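Jurkonmont Community Workshop, Robot Teaching Group
Minutes of the regular meeting, Fri 30 December

Ebenezer Akpalu in the chair. Minutes taken by the usual hand, with apologies for the length.

1. Welcome. Ebenezer thanked everybody for turning out in the holiday week and passed along good wishes from our friends at Akolgo, who hope to visit in February. The last minutes were approved with one spelling fix (it is Mekevitz with a k, and we are sorry to have gotten it wrong again!).

2. Teaching the desk-tidying task. This took up most of the evening, and a lovely long talk it was. We are still driving the arms by remote control and saving each run, with the pens in their basket and the yellow tray down at the left corner. Ebenezer would like all drivers to slow down between pickups, as the wrist view gets very smeary whenever an arm swings quickly, and a smeary run is not much use to learn from.

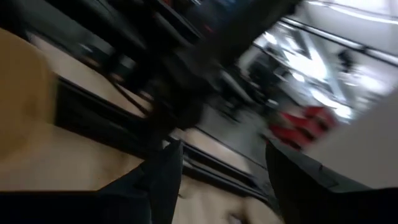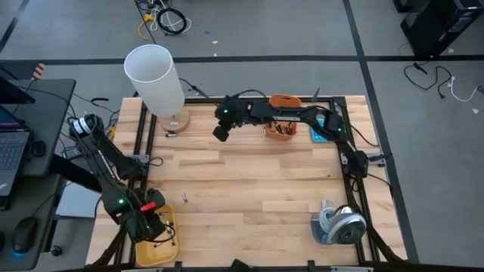 There was a good deal of back and forth over whether one person should drive both arms or whether two people should share. Those who have tried sharing said it was friendlier but that the arms got shy of each other around the lamp. Agreed to stay with one driver for now, and to try sharing again once the Akolgo visit is behind us.

Agreed also that a run with a fumble in it may be kept, so long as the driver recovers and finishes, and that the driver should write "fumble" in the log. Plain "oops" has been used and is hard to search for.

3. Run count. The log stands at 3668 saved runs, 11 of them waiting for a second look. Ebenezer will go through those at home.

4. Remasix software. The new version asks for a task name before every run, and several of us find this tiresome. We will write them a kind note asking for a default.

5. Session length. Turns at the controls are to be kept to 30 minutes, followed by a proper rest for the hands.

6. Any other business. The Mekevitz loan form still needs a signature. Ebenezer has the pen and the form and will bring both next time.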